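Subject: Re: [tredby-singers] Spring concert, which version of the Lallik song?

Vasiliki Katsaros wrote:
> Do we want the long Lallik or the short one? Madhu has copies of
> both, but the altos only know the short.

Oh, the long one, please! I sang it through twice last night and that slow third verse is gorgeous.
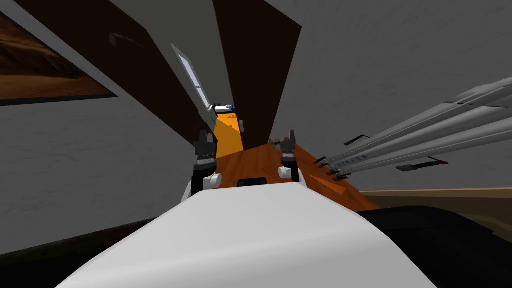
Altos, it's only 26 extra bars and you come in on the same note as the tenors, so you'll have it by April, easily. Shanti has offered to play the line through before practice (6.30, side door).
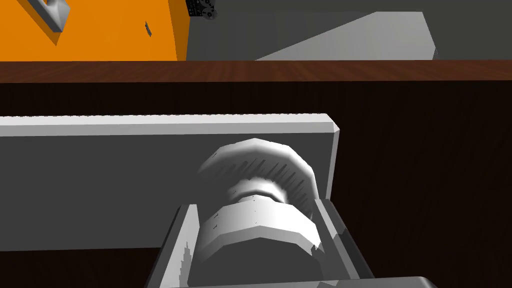
Grey gripper, close up

Could someone bring the spare folders too?

Neelam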